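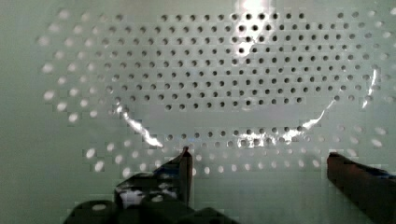
Zwischenbericht zum Projekt „Nachbarschaftsküche Grekstead“
Berichtszeitraum: August bis November
Vorgelegt von: Jolanta Tokarz, Projektleitung
An: Förderstelle Hlongwane, z. Hd. Frau Rochelle Kowalczyk

Sehr geehrte Frau Kowalczyk,

hiermit übersende ich Ihnen den zweiten Zwischenbericht. Ich habe mich bemüht, die Fragen aus Ihrem letzten Schreiben der Reihe nach zu beantworten. Die Belege zu den Ausgaben liegen dem Bericht gesondert bei.

1. Stand der Arbeiten

Die Küche in Grekstead ist seit August an vier Abenden in der Woche geöffnet. Im Berichtszeitraum haben wir 1.683 warme Mahlzeiten ausgegeben. Im Antrag hatten wir mit einer kleineren Menge gerechnet, deshalb mussten wir den Einkauf zweimal anpassen. Der zweite Herd wurde im September angeschlossen und vom Elektriker abgenommen. Die Lüftung über der Spüle ist noch nicht fertig. Die Firma Flimer hat den Termin verschoben und uns schriftlich den Dezember zugesagt.

2. Kochkurse

Es haben 10 Kurse stattgefunden, geplant waren zwölf. Zwei Kurse sind im Oktober ausgefallen, als die Kursleiterin Xóchitl Bañuelos erkrankt war. Wir holen beide im Januar nach, die Teilnehmenden sind schon informiert. Insgesamt wurden 188 Anmeldungen angenommen. Besonders gefragt war der Kurs zu Hülsenfrüchten und Mais — für diesen führen wir jetzt eine Warteliste.

Herr Diệp Khương hat im Oktober den Kurs für Jugendliche übernommen. Er kocht mit ihnen vor allem Suppen und Reisgerichte, und zum Schluss wird gemeinsam gerechnet, was eine Portion gekostet hat. Dieser Teil stand nicht in unserem Konzept. Wir möchten ihn gerne beibehalten und bitten um Ihr Einverständnis.

3. Lebensmittel und Hygiene

Das Gemüse beziehen wir weiterhin vom Großhandel Skekeo. Die Lieferung kommt um 14 Uhr, was für die Vorbereitung knapp ist. Eine frühere Uhrzeit haben wir angefragt, aber noch keine Antwort erhalten. Die Temperaturen der Kühlschränke werden täglich zweimal in die Liste eingetragen. Bei der Kontrolle im Oktober wurde ein Mangel festgestellt: Die Allergene waren auf dem Aushang nicht vollständig angegeben. Der Aushang wurde noch in derselben Woche korrigiert.

4. Personal

Zbigniew Borkowska arbeitet seit September mit einer halben Stelle in der Küche. Die Stelle war im Antrag bereits ab Juli vorgesehen. Dadurch sind bei den Personalkosten Mittel frei geblieben, die wir gerne für die Aushilfe im Januar verwenden würden. Den Antrag auf Umwidmung finden Sie in der Anlage.

5. Schwierigkeiten

Die Abendstunden sind für Familien mit kleinen Kindern zu spät, das haben wir mehrmals gehört. Wir prüfen deshalb, ob wir an einem der Abende schon um 17 Uhr öffnen können. Dafür müsste der Hausmeister seinen Plan ändern — die Gespräche laufen noch.

6. Nächste Schritte

Bis zum nächsten Bericht sollen die Lüftung eingebaut, die ausgefallenen Kurse nachgeholt und die Rezepte der Teilnehmenden in einem Heft gesammelt werden. Für das Heft brauchen wir keine zusätzlichen Mittel, der Druck ist im Posten Öffentlichkeitsarbeit enthalten.

Für Rückfragen bin ich vormittags im Büro erreichbar.

Mit freundlichen Grüßen
Jolanta Tokarz

Anlagen: Belegliste, Antrag auf Umwidmung, Protokoll der Hygienekontrolle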